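**Wanted: people who don't trust gripper demos (part-time, Trovonbridge)**

Every gripper vendor has a video where nothing gets dropped. We at Wendum have watched plenty of them and believe few. Starting in August we're comparing two-finger grippers, Ciltora against Verbruggen, on two-arm desk tasks with ordinary office stuff. We need 4 testers.

You'd set up the table, run trials, and write down what went wrong. Planned total is 428 trials, and we expect to throw some out. If a grip only works when the object is placed just so, we want that in the log in plain words.

- Six weeks, Thursday afternoons plus one other day you pick
- $400 a week
- No robotics degree needed. Patience with cables is.
- You can't have worked for either maker

Please don't send a cover letter about the future of automation. Send half a page on a product test you thought was rigged, or just badly run, and how you'd have done it. Applications go to the Wendum front desk, on paper or by email.
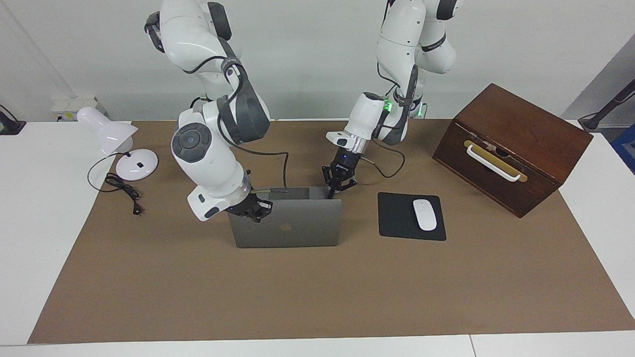
*Two-arm laptop task, one gripper on the top edge of the lid and the other at the corner.*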